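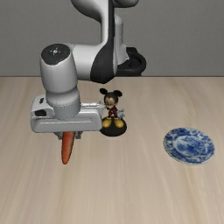 Minutes of the Farnoslow Allotment Association

Home | Plots | Minutes | Waiting list | Contact

April 8, 2020
Posted by Humaira Paracha, secretary

1. Previous minutes
The January minutes were agreed with one correction: the Parry boundary hedge lies on the north side.

2. Water supply
The lower tank loses water overnight. Brara quoted for a replacement float valve and 9 metres of pipe. The quote was accepted at £98, fitting included. The upper tank stays shut until the work is done.

3. Carrot beds
Carrot fly was reported on the lower plots last season. Members may put up mesh to a height of 2 feet without asking. Anything taller needs written consent – this includes mesh on hoops.

4. Compost delivery
The Arkeno order stands at 300 litres. Bags are to be left inside the gate, clear of the track.

5. Any other business
Plot rents are unchanged. The lock code will be altered and sent out by email. The meeting, held by telephone, closed with no further items.

Comments (3)

Ken L.: Does item 3 cover fleece as well as mesh?

H. Paracha: Yes, same height limit.

plot_holder: Lower tank was empty again this morning. Please can the valve be fitted soon.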